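Newsletter > Winter > Around the Building

The kitchen on level two, a progress report

Winter has arrived at Kirkden Street, and with it the annual discovery that 65 people share one kettle. The kettle is not up to it. It takes long enough to boil that two separate conversations about parking have to be held in front of it, and by then whoever filled it has been called back upstairs and a stranger has the water.

The tenants' meeting in July was meant to deal with the lift. The lift got four minutes. The kitchen got the rest of the evening, and those of us who had come for the lift learned a great deal about other people's lunches.

First, the fridge. It was agreed (loudly, then by show of hands) that anything without a name and a date goes out on Sunday night. This was also agreed last year. The difference is that there's now a roll of masking tape and a pen on a string, and the string is short, so the pen should survive until spring. The tub of hummus on the door shelf has been given an extension on compassionate grounds. Its owner is asked to come forward and no questions will be put.

Second, mugs. We bought 30 matching white ones when the kitchen was redone. At last check there were 14, plus a trophy, a measuring jug and something from a credit union that closed in the nineties. The missing mugs are on your desks. You know which desk. Bring them back in a box after hours if it helps, and leave the box by the sink.

Third, the microwave and fish. The meeting couldn't reach a position. A motion to allow fish after two o'clock was amended to "mild fish", and then it was asked who would rule on mildness, and the room went quiet in a way that suggested nobody wanted the job. For now, please use your judgement, and if your judgement says kippers, please use the balcony.

The dishwasher is a happier story. It works, it has always worked, and it turns out to have a filter. The filter was removed and cleaned for what may have been the first time, and glasses now come out clear enough that one tenant thought we'd bought new ones. There's a laminated sheet on the cupboard door explaining how to do it. It takes five minutes and a strong stomach.

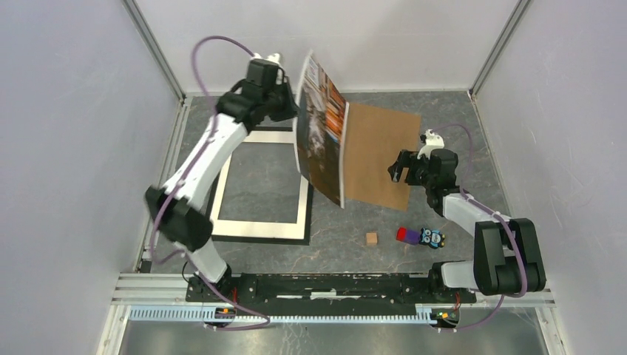
As for paying for all this, the kitty stands at just over $100, most of it in coins, in the biscuit tin behind the tea towels. A new kettle will eat the lot. Two models were put forward, one with a whistle and one with a blue light, and the blue light won on the votes of everybody who sits near the kitchen. If you'd like to chip in, the tin is open all day. Please stop putting in foreign coins.

The tea towels go home for washing on a roster, which is stuck to the side of the fridge and has plenty of gaps in it. August is wide open. Two of the towels have come back a different colour and one has come back ironed, and the ironed one is being kept for visitors.

The lift is still making the noise. It's on the agenda for next time, after biscuits.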